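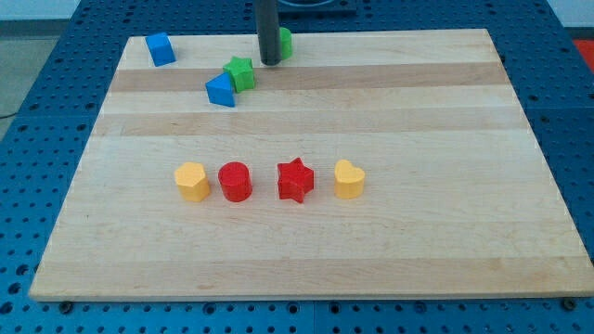
Push rod or parallel gripper for small shape blocks?

Forum: Arms and End Effectors
Tags: pushing, grippers, cameras, tabletop

benchrat_ohio
Posted March 1, 2022

I have been comparing two setups for a block sorting task and would like some opinions before I buy more parts. The task is tabletop only. Eight blocks on a maple board, four colors, and the arm gets told something like "move the red star next to the yellow heart."

Setup A is a plain black rod on the arm, no fingers, pushing only. Setup B is a Dresow parallel gripper with rubber pads. Same arm, same Nistor controller, same overhead camera.

I ran 200 trials on each in February. A trial counts as good if the right block ends up touching the target block and nothing has left the board. The rod got 98. The gripper got more on the cube and the hexagon but was poor on the star and the heart, and it took a lot longer per move. I did not keep clean gripper totals for the first part because I changed pads partway through, so I am not going to post a number for it.

Questions:

1. Is there any reason to keep the gripper if I never need to lift anything?
2. Is there a better tip shape than a plain rounded rod?
3. Has anyone used the Fomance wrist camera for this kind of thing?

tolerance_stack
Reply

98 out of 200 is not good for pushing on a flat board. What speed are you running? With a round tip the contact point is tiny, and if you come in off center the block just spins. The triangle must be awful.

benchrat_ohio
Reply

The triangle is the worst one, yes. It rotates and then the rod slides along the face. Speed is slow. I did try it faster and it was not any better.

kelp_and_solder
Reply

Keep the rod. I had a parallel gripper on mine for a year and most of my failures were the fingers hitting the neighbor block on the way down. Look at how close your yellow hexagon and red cylinder are. You would need very thin fingers to get in between those. With a rod you push from the open side.

For the tip, put a piece of silicone tube over the end. It slows down the slipping on the star points. You have to replace it when it gets dusty.

gantry_gus
Reply

I disagree with the above. A rod can't fix its own mistakes. Once a block is up against the edge of the board, you can't get around behind it to bring it back in without knocking it onto the table. That blue cube toward the back is already close. A gripper picks it up and you are done.

Also, pinch the star across two of the inner notches, not across the points. Everybody grabs the points the first time. If your grasp planner is treating every block as a rectangle, that is your problem, and I would fix that before giving up on the hardware.

kelp_and_solder
Reply

He can get behind it if the arm reaches over the far edge. My reach is fine there. It depends where the base is mounted.

gantry_gus
Reply

And the table has holes all over it. Push a block off the board and see if you can slide it back up. You can't.

benchrat_ohio
Reply

Correct, once it is off the board the trial is over. I reset by hand. The board sits on top of the perforated table, so there is a step. I bought it from Zanunwood because their boards are flatter than the one I had before. Zanunwood will also plane one side again if it cups, though I have not needed that yet.

The base is on the far side from where I stand. Pulling a block back from the far edge means the rod has to go down between the block and the base, and the arm folds up pretty tight. The Nistor throws a joint limit warning when I try it. I logged 18 of those in the rod trials.

tolerance_stack
Reply

Then those 18 should not be counted against the rod. That is a mounting problem. Move the board toward you or raise the base, and run it again.

benchrat_ohio
Reply

I can slide the board forward a couple of rows of holes. I will do that.

north_porch
Reply

On question 3, I have the Fomance. It is fine for a gripper. I would not put it on a rod for pushing. When the rod is down, the camera is so close that you lose most of the board, and for "next to the yellow heart" you need to see the heart. Stay with the fixed camera.

The catch with a fixed camera is the arm getting in the way. From your angle the rod is in front of the green cylinder. My color detector would still find it from the part that shows, but the center would come out shifted to the right, and then the push goes off to that side.

benchrat_ohio
Reply

That could explain some of it. I take a new frame after every push without moving the arm away first. How are you handling it?

north_porch
Reply

Park the arm off to one side, take the frame, come back. It adds time. If you don't want to do that, remember the last clear position for each block and only update the ones that are not blocked. I do the second one now. It works until you bump something you didn't mean to bump.

gantry_gus
Reply

Or two cameras.

north_porch
Reply

Two cameras means calibrating two cameras. I did that once.

tolerance_stack
Reply

What is the exposure set to? The yellow on top of those blocks looks pale next to the sides. If you are sorting by color, yellow top against blond maple is going to be the weak one.

benchrat_ohio
Reply

Auto, which I know is wrong. I saved 1085 frames from the February runs, so I can go back and check how many times yellow was missed. I had not thought about the maple being close to it.

kelp_and_solder
Reply

Paint the board gray. Or lay a sheet of dark felt on it, but then your friction changes and the push numbers are no good for comparison.

gantry_gus
Reply

Don't paint a nice maple board.

benchrat_ohio
Reply

Not painting it. Plan for now is board forward, silicone tube on the rod, exposure locked, and keep the last clear position for anything behind the arm. Then the same 200 trials again. After that the Dresow goes back on with the notch grasp for the star, and this time I will leave the pads alone until it is finished.

gantry_gus
Reply

Do the heart across the widest part, with the fingers level with the lobes. If you go lower it squirts out.

tolerance_stack
Reply

Change one thing at a time or you won't know which one helped.

benchrat_ohio
Reply

I know. I don't have the bench time for that. Moving the board first, then everything else together.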